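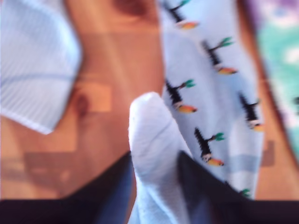 **Trusside good practice guide for household handling: progress report to the Mbwambo Fund**

2025-07-20

We're very happy with where this stands! The guide now has a full working draft, the rules on soft goods have been through their first real use at the bench, and the number of recorded grasps has reached 1,743 of the 3,000 we promised in the grant plan. The remainder should be done before the end of August.

## What we set out to do

The grant pays for a short, plain set of rules that any small lab can follow when it runs a robot arm on everyday household things. Plenty of labs have a safety sheet for the arm itself. Far fewer have anything written down about how to lay out the table, when an operator should stop a run, or what counts as a finished grasp, and two labs can do the "same" task and end up with records that don't match at all. Fluner and Bister both told us they had been working from habit and a whiteboard, and they have been generous with their time ever since.

## The rules so far

The draft has 5 sections: table setup, operator conduct, stopping, recording, and care of the items. Most of our effort this period went into the first three, with socks as the main test item. Socks are a great choice for this (better than we expected when we wrote the proposal). They bunch, they overlap, they hide their own cuffs, and people disagree about them constantly, so a vague rule gets found out fast.

Some of the wording that has held up well:

- Hands stay out of the arm's reach from the moment the operator calls "live" until the operator calls "clear."
- A grasp is logged as complete only when the item has left the table and the fingers are still closed on it.
- If fabric catches anywhere other than between the fingers, stop the run. Don't try to shake it free.
- Background objects stay where they are for a whole session. If one is moved, start a new session number.
- Failed grasps are kept in the record and marked as failed.

The background rule started more discussion than all the others put together. Bister wanted a bare table against a bare wall. Fluner pointed out that homes don't look like that, and a guide for household work should allow a bit of household. We went with ordinary shelf goods set back from the working area, and both partners have signed off on it.
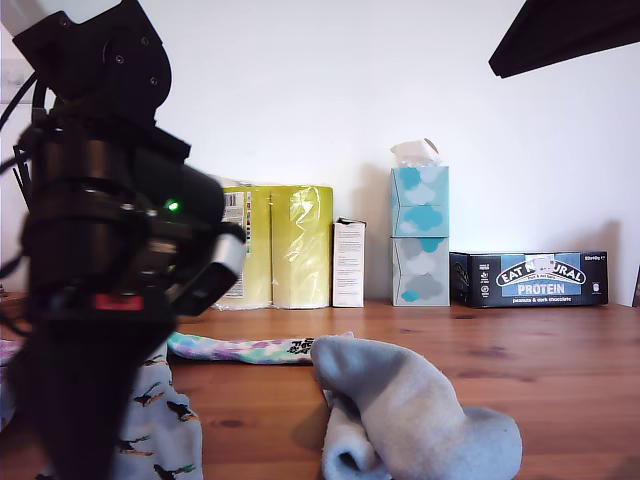 *The work table during the soft goods sessions, with packaged goods along the wall and socks at the front.*

## What changed from the plan

We had one stopping rule in the proposal and now have 2. The first covers people: anyone in the room can call a stop, for any reason, and the operator doesn't argue. The second covers items and is the operator's own call. Splitting them made the wording much shorter, and new operators picked it up more quickly in training.

The section on recording is behind. We underestimated how long it would take to agree on what to do with a grasp that picks up two items at once. The current draft logs it as a failure with its own code, but Bister would like it counted separately, and we're still trying both ways on the same set of records.

## Next

- Finish the remaining grasps, moving on to towels and soft packaging.
- Settle the double pickup question with both partners.
- Send the full draft to Mbwambo for comment in August.
- Run one session at Fluner with operators who have only the guide to go on. We can't wait to see what they make of it.

Spending is in line with the budget, and we aren't asking for any changes to the schedule.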